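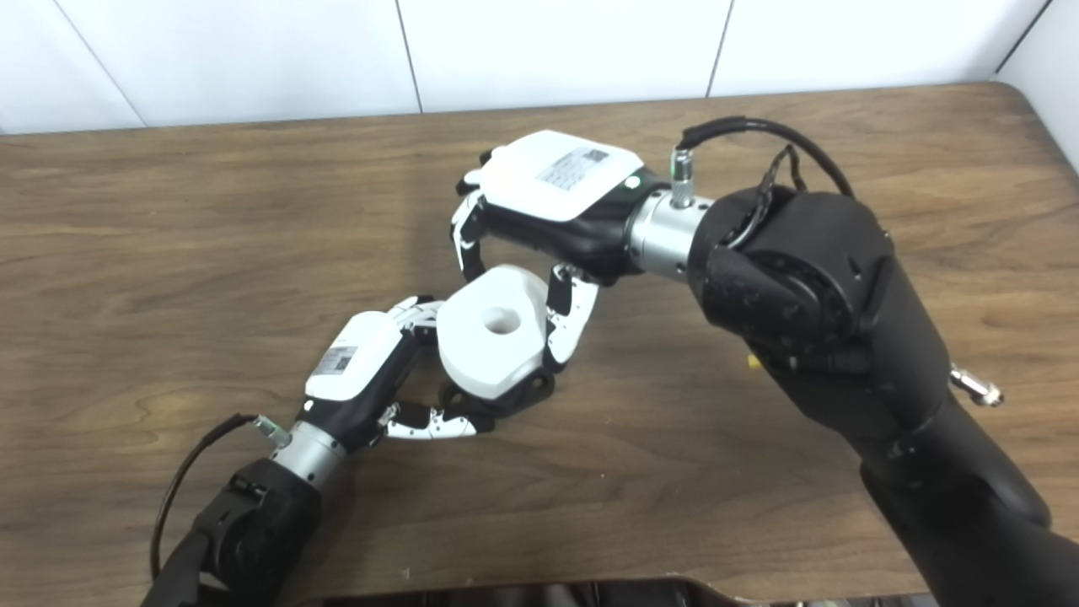 Speaker notes - "The Handover That Bit Back"
Talk length 25 min plus questions. Clicker is flaky, stand near the laptop.

OPENING (2 min)

Hi everyone! I'm Intan, I work on two-handed manipulation at Jestent, and I'm going to spend the next twenty-five minutes on a single bug. I love this bug. It cost us most of February and one very nice finger, and I'd still rather talk about it than anything that went right.

Quick show of hands: who here runs two arms on one task? Keep them up if each arm has its own controller. OK, this one's for you.

THE TASK

Two arms, two hands, one chunky hexagonal block with a hole in the top. Pick it up with the left, bring the right hand over, both hold it for a moment, left lets go. We call that middle part the shared hold. A toddler can do it. We had done it 2653 times on the bench before we put it in the long run, and we were feeling pretty good about ourselves.

(Pause. Let them enjoy the foreshadowing.)

WHAT HAPPENED

Long run, cycle 1179, a little after 4 p.m. Herman Chin is at the desk, I'm in the kitchen. The arms go into the shared hold and they stay there. No alarm. Herman thinks it's a slow cycle. Then he hears the fan on the right controller spin up, and then a click, and that click is a finger joint on the left hand giving up.

He hit the stop. The arms froze, still gripping the block between them, and that turned out to be its own problem - more on that in a minute.

Play the audio here. Play it twice, the click is quiet.

WHY (the meat, 10 min)

Walk through this slowly, people got lost in rehearsal.

Each hand decides it has a good grip by looking at its own finger currents. Fine when you're alone. But in the shared hold, when the right hand squeezes, the left hand feels it. So the left reads that push as the block slipping and squeezes back. The right feels that and squeezes back harder. Two polite machines in a doorway, except with torque.

Normally this settles, because the release message shows up quickly and the left hand opens. On cycle 1179 the message was late by 209 milliseconds. That's it! That's the whole trigger. A log rotation on the Clestura box grabbed the disk at the wrong moment and the message sat in a queue.

And the force limit? We had one. It was per finger, it was checked per hand, and it was averaged over a window that was longer than the ramp. So by the time the average looked bad the joint was gone.

Ask the room: where would you have put the limit? Take two or three answers, don't rush it. Somebody always has a good one.

THE PART THAT SCARED ME

So the arms are stopped, brakes on, and all that squeeze is still stored in the fingers. Herman's first instinct was to reach in and pull the block out. Mine too, when I came running back! He got his hand about halfway there and then thought better of it.

Say this bit plainly: stopped is a different thing from safe. Our stop procedure said "press stop, then clear the workpiece." We wrote that procedure. I wrote that procedure.

What we do now: stop, wait, back the fingers off one at a time from the pendant, look at the currents, and only then hands in. It's on a card taped to the bench.

FIXES

- One shared grip budget for both hands whenever they're both touching the part. Wibisono, our little coordinator process, owns it.
- The shared hold times out. If no release shows up, both hands relax to a light hold and ask for a person.
- Force check on the raw signal as well as the average.
- Logs moved off the control machine (yes, I know, yes).

Then we got mean. We delayed the release message on purpose, all kinds of delays, 2517 handovers in total. No broken fingers. We dropped the block a fair number of times, and I'm happy with that trade, blocks are cheap.

STILL OPEN

Heavier parts. A light hold on a heavy part is a drop, and a drop on a foot is a bad day. Also soft parts, where the currents hardly tell you anything. If anyone has tried fingertip sensing for this, please come find me, I mean it, I have so many questions.

LAST SLIDE

Thanks to Herman for good ears and quick second thoughts, and to the Clerau team for lending us a spare finger overnight. The delay-injection script is going up as soon as I've cleaned the swear words out of the comments.

Questions. If it's quiet, start with the one about why we didn't simply use position control, and draw it on the whiteboard.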